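Teleop demos in a simulated kitchen: arm reaches the knob, gripper ends up at a bad angle
Asked in Teleoperation and demos, 2026-05-11
3,625 views

I'm recording demonstrations by remote control for a two-arm robot in simulation. The task is to reach a cabinet knob with the right gripper and pull the door open. I drive both arms with hand controllers through Stiria. I need 100 clean demos and have 70, but I would throw out a lot of those.

My problem is the approach. From the wrist view I line up on the knob and it looks fine.

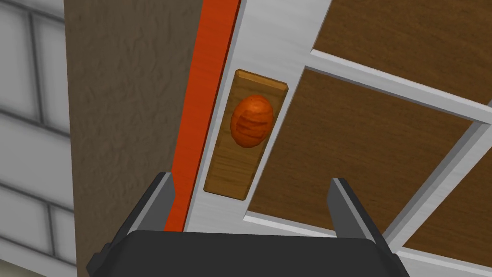
Wrist view, fingers open, knob ahead.

Then I switch to the head view and can't judge depth at all. The head is tilted a long way over and the door runs off at a slant, so up on my controller doesn't look like up on the screen.
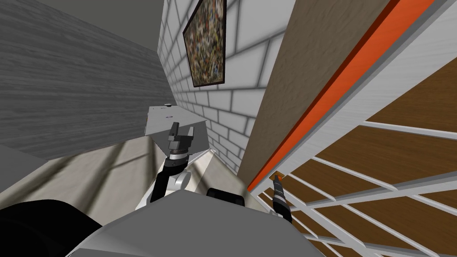
Head view with both grippers in sight.

The left arm is another thing. I don't need it for this task, but it drifts when my left hand gets tired and the drift goes into the recording. Should I lock it? Should I stop using the head view?

Answer 1 (accepted)

Keep both views, but use them for different parts of the move. Head view for the long reach, wrist view for the last bit. Switching back and forth near the knob is where most people lose the angle.

For the controls, look for the setting that decides which frame your hand motion is mapped to. If it's on world, change it to gripper for the close work. Pushing forward then moves the tool the way the fingers point, whatever the head is doing. In Stiria it's under Input, and you can bind it to a button. Do the turn of the wrist early, well before you get near the knob, and after that only move in a straight line.

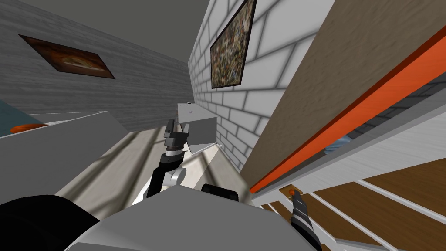

Also slow down. I scale hand motion down by a factor of 6 for the final approach — it feels silly at first and then you stop noticing. Don't pause for a long time with the gripper next to the knob, though. A policy trained on those demos will learn the pause too. If you have to stop and think, drop that one and record it again.

Yes, lock the left arm. Put it in the same pose at the start of every demo and log its joint targets as constant. If you later want a task that uses both arms, record a separate set.

Rosaire Girard

Answer 2

I had the same drift with Mamov controllers. Recalibrating helped a bit. Locking the arm is easier.

Answer 3

Which version of Stiria? The gripper frame option was broken for the right arm until the February update. It saved the setting but went back to world when you reset the scene. If you're on an older build, check after each reset.

I'd go through your 70 before recording more. Play them back and keep the ones where the gripper comes in straight. I used Memska for that, but any player that can step through slowly will do.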